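Home » Kitchen & Table » Galleries
Reading time: 3 min

Red plate, green plate - a tabletop fruit gallery

Quick one this week. Posted Thursday, September 13, 2018, between two loads of dishes, so forgive the spelling.

Most of you know the plates by now. Bought in August at the Forsyth clearance table out in Sirthorpe, a whole box of seconds, and I have been pulling them out two at a time ever since. Annag Sutherland wanted to see the red with the green. So did Donnie Tosh, who emailed twice. Fine! Fruit on top, a vegetable or two, white table so the colors have nothing to fight with. No tablecloth. Tried the oatmeal linen one first and it went muddy, everything looked like soup.

The table has its scratches. Leaving them. I had a whole plan to sand it back over the summer and you can guess how that went.

1. Both plates, and the eggplant

Tangerine and tomato on the dark green, apple by itself on the red. Grapes straight on the table behind, leaf still on. Eggplant up front on the diagonal - my favorite thing in the whole set, that shine on it. Purple next to dark green is a combination I would never have picked for a wall but on a table, yes. More of this.

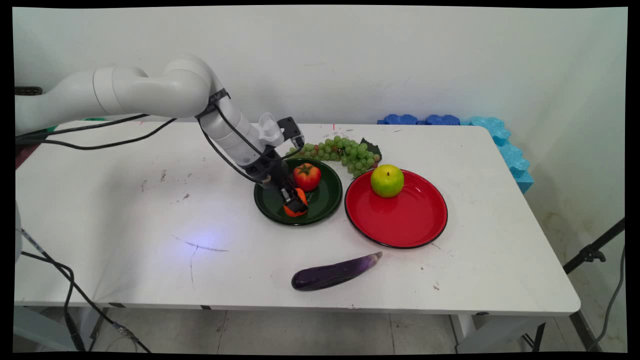 2. Closer in, red side

Went back and forth on the red. Annag says it's a Christmas plate and should stay in the cupboard until December. I say the thin black line at the rim saves it, makes it more diner than holiday. Very glossy though, catches every bit of glare going, so if your kitchen has a bright ceiling light be warned. Yellow-green fruit looks good on it. Tomatos don't, red on red just dissapears, which is how the tomato ended up on the green. Look at the little star on top of it. Grape stems doing their twiggy thing off to the side, I never trim them. 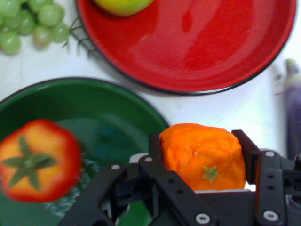 If you want to try it

Sizes, as a few people asked: can't find the tape measure. Will add later. The box weighed a ton, if that helps.

Color order I'd go for - green in front, red behind and to one side, overlapping a bit from where you're sitting. Pale things on the bare table. Dark thing closest to you. One piece of fruit on the red plate is plenty, I tried a heap the weekend before and it looked like a raffle.

Grapes: get them on the stem, not in the tub. Green ones. The black ones go to a blob next to an eggplant.

Donnie asked about the Plarulach plates, the speckled ones. Still in newspaper. They are going in the next gallery with pears, if the pears ever show up at the market, and maybe the Seseo bowl, the one with the chip. Annag has it at the moment and says she'll bring it back when she's done with her plums.

Also - more than 700 of you looked at the last gallery (blue enamel, lemons) and 246 of those on a Sunday morning, which I find very cheering. Go eat breakfast.

Comments are open again. Plate questions welcome, price questions less so, I threw the receipt out and my memory says 3 dollars for the red one but my memory is not to be relied on.

Filed under: plates, fruit, color, table settings

We use cookies to remember your preferences and count visits. By continuing to browse you agree to our use of cookies. OK | Read more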